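Temps de lecture : 4 min

Quand j'ai appelé Ctibor Matoušek un dimanche matin, il était en train de recoller une carte. Une vraie, en papier, grande comme une nappe. « Tu me déranges pas du tout, ça sèche ! » Il en possède 269, toutes de randonnée, et il marche encore avec.

Je voulais surtout qu'il me raconte sa traversée de Mesden à Groscombe, quatre jours à pied en plein mois de janvier (moi, en janvier, je vais à la boulangerie et c'est déjà bien). Il rigole. « Le froid, on s'y fait. Le brouillard, beaucoup moins. Au-dessus de Watport, je suis passé deux fois devant la même barrière avant de comprendre. »
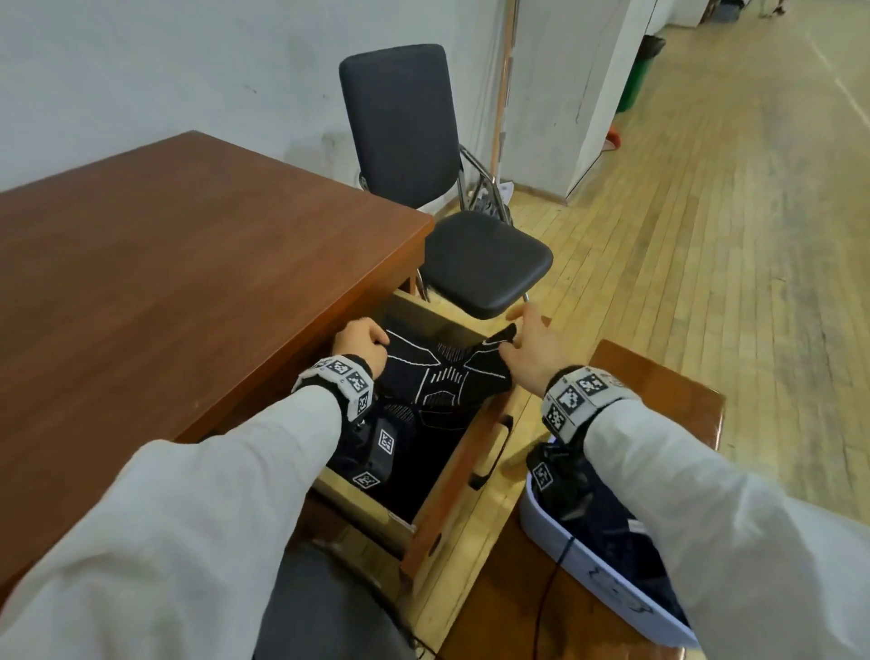
On a parlé longtemps du sac, forcément, c'est ma grande angoisse. Ctibor part léger, une douzaine de kilos de moins que moi à vue de nez, et il prépare tout la veille au soir. Il sort ses affaires, les étale sur le lit, puis en remet la moitié à leur place. Un vêtement sombre qu'on tient à deux mains dans un tiroir de bureau en bois, pour lui, c'est déjà le début du voyage. « Je me dis toujours : celui-là, je l'ai porté l'an dernier ? Non ? Alors il reste à la maison. » Ses chaussettes de rechange, par contre, il n'y touche pas, et il a un avis très arrêté sur la laine que je vous épargne.

La deuxième nuit, il a dormi à Au, dans une chambre au-dessus d'un café. La patronne lui a servi une soupe à l'orge et lui a déconseillé la crête. « Elle m'a dit que ça soufflait là-haut. J'ai pris par la vallée, plus de 30 kilomètres de détour sur deux jours. Je regrette rien, il y avait des hérons partout ! »
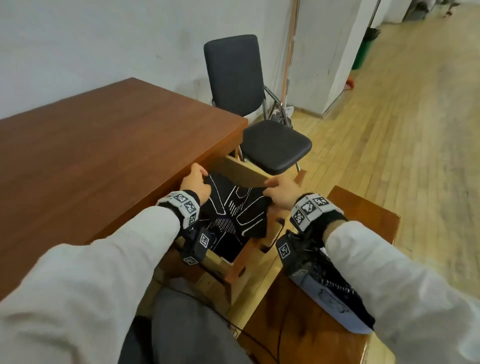 Et les pieds ? « Une ampoule, le premier jour, à cause d'un lacet trop serré. » Il l'a soignée sur un muret, il est reparti, et il a fait les 200 derniers mètres avant Groscombe en courant parce que le car allait partir. Il l'a eu, d'ailleurs.

Je lui ai demandé s'il m'emmènerait la prochaine fois. Grand silence, puis : « Tu marches vite ? » Pas vraiment, non. « Alors on partira tôt. » Il m'envoie la carte dès que la colle a pris.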